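I went into Ustgate expecting a nice quiet train game and came out at one in the morning with a notebook full of arrows. I've finished the main line, I've failed the Frerichs Pass chapter more often than I care to admit, and I've already started a second save. It's my favourite thing I've played this year, and I want to talk about it while I'm still at the annoying stage.

The setup: you run a night freight yard at Ustgate, a junction town stuck between a river port and the mountains. Wagons roll in from Losis in whatever order the port felt like sending them. You've got two shunting engines, a handful of sidings and a dispatcher called Fesov who gets on the radio every few minutes to change the plan. Your job is to get the right wagons behind the right locomotive before it leaves.
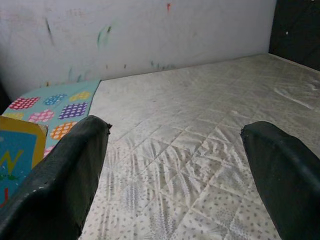
Written down like that it sounds like homework, I know. What makes it sing is the weight. Push a string of loaded ore wagons and they keep going when you don't want them to — you have to start braking while it still feels silly to brake — and when they settle against the buffers with that soft double clunk it's a tiny reward every single time. The empties are skittish by comparison and bounce about. After a few nights I could tell what was in a wagon by how it took a curve, and I felt like an absolute genius.

There are 114 contracts in the main campaign and they're paced beautifully. The early ones teach you one idea each, without a pop-up in sight. You're simply given a siding that's one wagon too short and left to stew. By the middle you're juggling refrigerated loads, which spoil, and tank wagons, which can't sit next to each other, and then the fog rolls in and you're working off the radio and the lamp signals alone. The fog nights are brilliant! I'd play a whole game of them.

Fesov deserves a paragraph too. A voice on a radio who keeps moving the goalposts could have been unbearable, but the writing is dry and kind, and he remembers things. I left a wagon of pianos out in the rain during the second chapter and he was still bringing it up in the fifth. His lines are all over the place in length, some just a grunt, and they never once talked over a bit where I needed to think.

A word on how hard it gets, seeing as it's the main complaint in the comments on my first post.

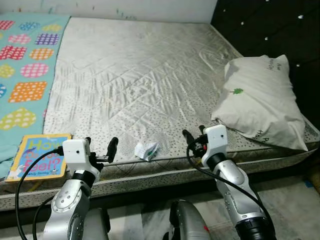 Halfdan Brøndum reckons the difficulty jumps too far at Frerichs Pass, and that the gradient should have been introduced a chapter earlier on something gentler. Fair call. It took Halfdan nine tries to clear the opening contract up there, and the hint system was no help because it only ever tells you about couplings. I'd add that the game lets you skip any contract and come back, but it hides the option in the timetable menu, where I only found it by accident.

For me the Pass was the high point, even with the swearing. Gravity starts working against you, wagons roll off if you forget the handbrake, and all those habits from the flat yard need unlearning. The clever bit is that one contract up there can be solved by letting everything roll and catching it at the bottom. I laughed out loud when it worked.

The game's on computer and tablet, and your save carries between the two. I did most of the campaign on the tablet, lying down, and drawing a route with a finger feels lovely. The one snag is the points levers, which sit too close together on a smaller screen, so zoom in before you touch anything at the throat of the yard. I sent a mail train into the coal siding twice.
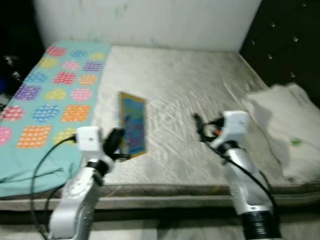
*Tablet on the mattress, bright blanket off to the left.*

Sound is worth headphones. The rain on the signal box roof changes with the time of night, and far-off trains on the Losis line come and go without any gameplay purpose at all. The music is mostly a single accordion and I'd have liked a bit more variety by the end, though I've caught myself humming the shift-change tune while doing the dishes.

Gripes, then. Undo only goes back one move, and in a game about long chains of moves that's mean. The wagon labels use a red and a brown that look the same to me after dark (there's a shapes option, turn it on). The patch in June fixed the bug where engines vanished in the tunnel, but I had one more hard crash after it and lost most of a shift.

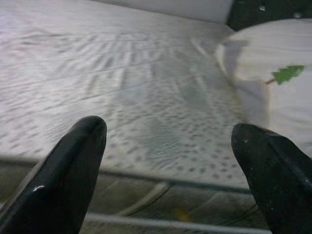 There's also the free yard mode, which I nearly ignored and am now deep into. You lay your own sidings, set the traffic as heavy as you dare and see how long the place holds together. My best night so far is 223 wagons cleared before the whole yard seized up behind one broken-down tanker. You can swap layouts with other players by code, and some of the ones going round are properly unhinged, including a spiral with no through road at all.

If you like puzzles that give you something to fiddle with while you think, get it. If timers stress you out, switch on the relaxed clock from the start — you miss nothing in the story and Fesov is a bit nicer to you. Play the first chapter before you touch the speed setting, though, as the braking is much harder to learn at double pace.

I'm going back in for the last of the gold stamps. Contract 87 can get stuffed.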